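Laminate bench top: oil finish, film finish, or leave it alone?

Workbenches and Storage > Surfaces and finishes

drukero_bench
Mon 20 May

I need to replace the top on a bench that gets used for small assembly and the occasional solvent wipe-down. The current top is birch ply with a wax finish that has gone gray in the middle. Options under consideration are a white melamine panel, a white high-pressure laminate on MDF, or new ply with a two-part film finish. Load is low. The heaviest thing on it is a vise at one end, 50 lb with the jaws. Span between legs is 4 ft.

Questions are edge durability and whether white is a mistake.

hawi_endale

HPL on MDF. Melamine is paper and resin with very little thickness behind it, and it chips at the edge the first time a clamp slips. HPL is a separate sheet and takes a router bit cleanly. Use contact cement, roll it hard, and put a backer sheet on the underside or the panel will cup. I skipped the backer on my first one and it had a visible bow by the end of its first winter.

White is fine. Dropped screws show up against it.

Lenico

Disagree on MDF as the core. If any liquid gets past the edge banding the core swells and does not go back. Ply costs more but fails slower. With solvent wipes and a vise bolted through the top you are making holes for the liquid to find.

hawi_endale

Ply cores telegraph. You will see every void and patch through a gloss white sheet under a raking light. Seal the bolt holes with thinned epoxy and let it cure before the hardware goes in. That takes an evening.

Lenico

Matte, then. Gloss white on a work surface is a poor choice whatever is under it. You get glare off every lamp and the scratches read as gray lines.

mekonnen_shop

Matte white has its own trouble, mainly that it holds on to dirt. Metal marks from aluminum parts are the worst of it. Melamine sponge removes them but polishes the spot, so after a year you have shiny patches. Mine is satin and I would buy satin again.

One more point on color. A white top picks up whatever light you put over it. Mixed lamps will give you patches of different tint on the same panel, and if you are matching wire colors or checking paint that matters. 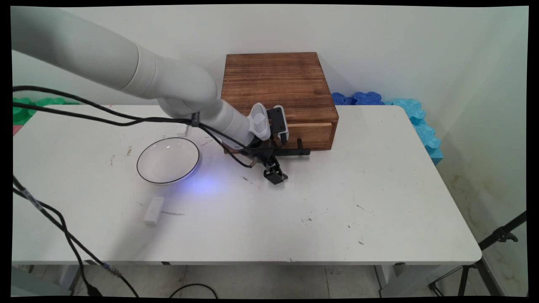
Etelka Antal replied that tint is a lamp problem and should be fixed at the lamp. Put the same color temperature over the whole bench, she wrote, and buy all the tubes in one order. She also asked what the solvent was, as nobody had.

drukero_bench

Isopropyl mostly. Acetone now and then, in small amounts.

Etelka Antal

Then forget the film finish on ply. Isopropyl will soften some of them over time and acetone will mark most of them. HPL does not care about either in the time it takes to wipe up. The glue line does care, so keep acetone off the seams. Contact cement lets go quickly once solvent reaches it.

Cudus

Going against the thread here -- I would leave the ply and put a sacrificial sheet on top. Hardboard, 1/4 in, screwed at the corners with countersunk heads. When it looks bad, flip it. When both sides look bad, replace it.

hawi_endale

Hardboard soaks up isopropyl like a towel.

Cudus

It dries. I have been doing it this way for years and have bought two sheets in that time.

drukero_bench

Going with satin HPL, ply core, backer sheet, and a hardwood edge on the front only. Holes sealed as Hawi said. Remaining question is whether the hardwood edge goes on before or after the laminate.

mekonnen_shop

Before. Plane it flush to the core, laminate over it, then run a chamfer bit along the front so the laminate edge is set back from where your forearms land.

Lenico

After, if you ever want to replace the edge. Before, if you want it to be waterproof from above. I would go with before.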